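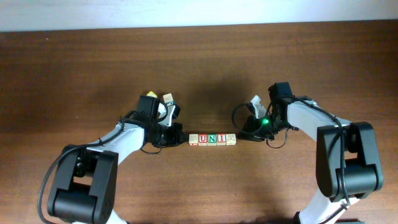 PRONDBRIDGE, September 20, 2024
By Uyên Ung

How much does a robot cost? I get asked that more than anything else when I visit schools, usually by somebody in the front row who has already started saving up. So today I'm going to tell you how a real club bought theirs, and what they had to think about before they spent a single penny.

The club is at the Stenholm Centre, just up the hill from me. It's run by Imad Dabbas, who used to teach maths and still can't walk past a calculator without pressing the buttons. He wanted two robot arms that could work together on one table, one from the left and one from the right, passing things and lining things up. Alphabet blocks are brilliant for that kind of job. They're small, they've got flat sides, and when the row says UNI in the middle you can tell straight away whether your letters are the right way up!

Now, you might think buying a robot arm is like buying a bike. You look at the price, you pay the price, off you go. I thought so too. Then Imad showed me his list, and the arms were only one line on it.

What was on the list?

The two arms came to £900 each. Quick sum: how much is that for both? (It's £1,800. Well done if you got there before me.) The club's whole budget was £2,423, so after the arms there was £623 left over. That sounds like loads, doesn't it? But look what else they needed.

First, grippers. A gripper is the hand on the end of the arm, and on the arms Imad picked it was sold separately, a bit like a torch that comes without batteries. There are lots of different sorts. Some are soft and squashy for picking up fruit. Some are suckers. The club wanted the pinching sort, with fingers that close on something small and hold it.

Next, cables. An arm needs power, and it needs a way for the computer to send it messages. And the cables have to be long enough for the arm to stretch right out! If you buy them too short, the arm reaches for its block and gets tugged back like a dog on a lead. Leave plenty of slack, and the cable can loop and bend when the arm does.

Then there's somewhere to put it all. Two arms take up more room than you'd guess, and the table has to be good and steady. If your table wobbles, your robot wobbles, and a wobbly robot is rubbish at building a row. Luckily the centre had a table already, so Imad wrote a big zero next to that one. He was very pleased with his zero.

And last of all, spare parts. This is the bit people leave out. Each joint has a motor tucked inside it, doing the work that the muscles in your shoulder and elbow do for you. Motors get tired and wear out. Imad kept some money back for mending, and he wouldn't let anybody spend it on anything else, even when Tùng Lương asked very nicely for stickers.

Why not just buy one?

Good question, and they did argue about it. One arm is cheaper and takes up less space. But try this at home. Put one hand behind your back and open a jar. Or do up a button. You can manage some things, but it's slow and you get cross. With two hands, one can hold while the other one twists or pushes. Two robot arms can share a job like that as well, as long as somebody has worked out how to stop them bumping into each other.

Which ones should you choose?

The club looked at 3 sorts before they made up their minds. Åsmund Lindholm, who helps out with the computers, wrote down the same questions for every one of them:

How far can it reach?
How heavy a thing can it lift?
Can we mend it ourselves?
How long do we have to wait for it?

The biggest arm could have lifted a bag of potatoes, but they didn't have any potatoes to lift. A wooden block weighs hardly anything, so paying extra for a super strong arm would have been silly. I do love that bit of the story, and I've tried to remember it when I'm looking at fancy bicycles.

The waiting surprised me the most. The club ordered in July, from a shop in Jollamport, and were told it would take almost 12 weeks. Imad put that on his plan too, with a little drawing of a snail.

Have a go yourself

Pick a job you'd like a robot to do. It could be sorting socks, or feeding the rabbit, or putting the lids back on felt tips (my dream robot, that one). Write down what it would need to reach and what it would need to hold. Next, write down everything you'd have to buy besides the robot. Ask a grown-up to help you look up some prices, and add them together.

If your total comes out enormous, cross something off and add it up again. Imad's list had so many crossings-out that he had to copy it onto a clean sheet, twice.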